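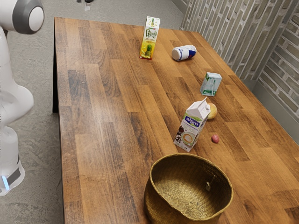

How to Oil a Wooden Table

A dining table with an oil finish needs a fresh coat when water stops beading on it. Plan on two evenings. You will need a hardwax or plain drying oil, 180 and 240 grit sandpaper, a sanding block, lint-free rags, a white nylon pad and a pair of gloves.

1. Clear the table and wash it with warm water and a few drops of dish soap. Wipe with the grain, then dry it with a towel. Leave it overnight.

2. Sand the top by hand with 180 grit, always with the grain. Ease off near the edges, where it is easy to round things over. Repeat with 240 grit. Don't go finer than that or the oil won't soak in well.

3. Vacuum the dust, then wipe with a barely damp rag. Check the joints between boards and dig out any crumbs with a toothpick.

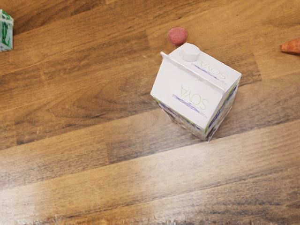
Can I use olive oil from the kitchen?

Olive oil never hardens, so it stays sticky and can go rancid. Use an oil sold as a drying finish, such as tung or boiled linseed.

4. Stir the can. Pour a small puddle on the wood and spread it thin with the nylon pad. Work one board at a time and keep a wet edge. My table is 52 inches long and took less oil than I expected, so start small.

5. Wait as long as the can says, usually 5 to 15 minutes, then wipe off everything that hasn't soaked in. Look across the top toward a lamp. Shiny patches mean there is still oil sitting on the surface.

6. Let it dry overnight and put on a second coat the same way. End grain may want a third.
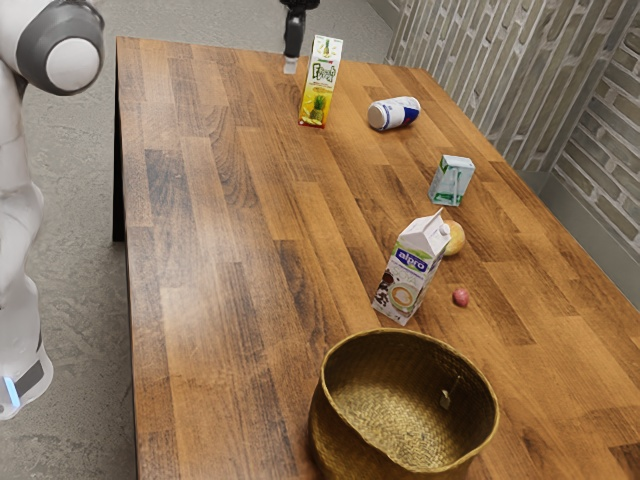 Henrique Sampaio

Oily rags can catch fire by themselves. Lay them flat outdoors, one layer thick, until they are stiff, or soak them in a bucket of water before you throw them out. Don't leave them in a pile, even for an hour.

You can set light things on the table after a day. Keep hot dishes and wet glasses off it for a week, and skip the tablecloth until the smell is gone. I did mine in February with the windows shut and the smell hung on much longer than it does in summer.

For small scratches later on, rub in a little oil with a scrap of 240 grit, then wipe dry.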